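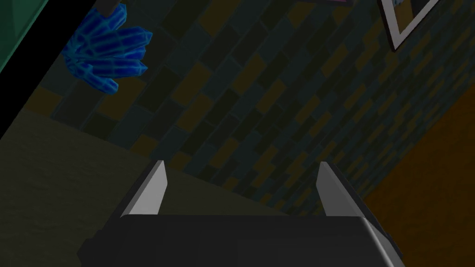 14 Feb 2024

Progress report - Zevmont simulation kit, evaluation period one
To: Gornik program office
From: Pavville automation group

Short version: kit is installed, running, and mostly does what the sales sheet says. Rendering good. Grasp physics okay on rigid stuff, poor on anything soft. Licensing is the part we'd like your help with. Spend is under plan. Details below, sorry for the rough notes, wanted to get this in before the review call.

## What we were asked to do

Decide if the Zevmont kit is worth buying for all three labs or just ours. Kit = simulator, a library of room pieces, a parallel-jaw gripper model, and the export tools. The Chowdhury package was the fallback and still is. We agreed to look at four things: setup effort, how varied the rooms can get, how well the gripper behaves, and whether the exported episodes load in our training code without a lot of hand-fixing.

## Setup

Two workstations done in January. First install failed on both, missing library, not in the manual. Support answered same day and sent a patch. Second install clean. After that the only real headache was the license server, which drops its connection when the machine sleeps. We've turned sleep off. Not a great fix but it holds.

Manual is thin. Chapter on the wrist camera is basically one page and the axis drawing is flipped compared to what the software does. Lost most of a day to that. We wrote our own two-page note and will pass it to the other labs whichever way the decision goes.

## Rooms

This is the strong part. The randomizer swaps wall finishes, floors, decor and light levels independently and you can lock any of them. We've built 24 base rooms so far against a target of 28. Remaining four are kitchens and are waiting on the sink and faucet pieces, see below.

The odd combinations are on purpose. Staggered brick in teal, slate blue and mustard, glowing blue crystals sticking out over it, orange wood right next to that - no customer has a room like it, and we want the policy to stop caring what the walls look like. Low light is in the mix too. In the dim brick room the light silver inner faces of the fingers still stand out well from the background, the dark body of the gripper less so. Worth knowing for anybody training on wrist view only.

Some complaints:

- Decor can land very high on the wall, so from the wrist you get a corner of a white picture frame and not much else. Fine for clutter, useless if the decor was supposed to be a landmark. There's a height limit setting, we found it late.
- Floor textures are fewer than we'd like. Tans and grays mainly.
- Seeds are not repeatable across the two machines. Same seed, same version, different decor layout. Reported, ticket open.

## Gripper model

Finger shape is a tall tapered plate, comes to a point at the tip. Good for picking small things off a flat surface. Less good for wide objects, contact gets concentrated at the tips and things rotate out of the grasp. Our real fingers are blunter. The kit lets you import your own finger mesh but collision shapes have to be redone by hand, and that took longer than the import itself. We have a first version working. Not happy with the friction yet.

Rigid objects: blocks, cans, boxes, all reasonable. Open and close timing matches our hardware closely enough after tuning one parameter. Soft objects: cloth passes through the fingers at normal closing speed. Slowing the close helps but then the episodes run too long to be useful. We would not buy the kit for cloth work, and we'd say so to the other labs.

The gripper takes up a big part of the wrist view in the default camera position. You can pull the camera back. We left it at default for now becuase it's closer to how our own camera is mounted.

## Export and training

900 episodes recorded and exported. All rigid object pick and place. Loader needed one change on our side, timestamps come out in a different unit then we expected. Once that was fixed everything loaded.

Early training runs finished but we haven't tested on hardware, so no claims there. Hardware time is booked for the next period. Please don't quote anything from this section as a result yet.

File sizes are bigger than the quote suggested. Compression is available but it's off by default and the option is buried in a config file. With it on, storage is fine for us. Smaller labs should check before they sign.

## Compared with Chowdhury

Only a quick look so far.

| | Zevmont | Chowdhury |
|---|---|---|
| Room variety | wide, easy to script | narrow, manual edits |
| Rigid grasping | good | good |
| Cloth | poor | better, still slow |
| Custom fingers | yes, collision by hand | yes, mostly automatic |
| Documentation | thin | solid |
| Support | fast | slow, email only |

If the work is mainly picking rigid things in rooms that vary a lot, Zevmont. If cloth comes back onto the plan, we should talk again before anyone signs.

## Money and schedule

Under plan, mainly on staff hours. The unspent part should go to the extra storage and the kitchen pieces, which are a paid add-on we didn't know about when we wrote the budget. Need your OK to move it between lines.

Schedule is 2 weeks behind on rooms, on time for everything else.

## Needed from you

1. Approval for the budget line change.
2. A decision on whether evaluation licenses can be shared across labs. Zevmont says maybe, wants it in writing from Gornik and not from us.
3. Cloth in or out for this year.

## Next period

Finish the kitchens. Redo friction on our own finger mesh. Camera pulled back vs default, same rooms, same objects. First hardware tests. Chase the seed ticket. Full spend sheet goes out separately once accounting has closed January.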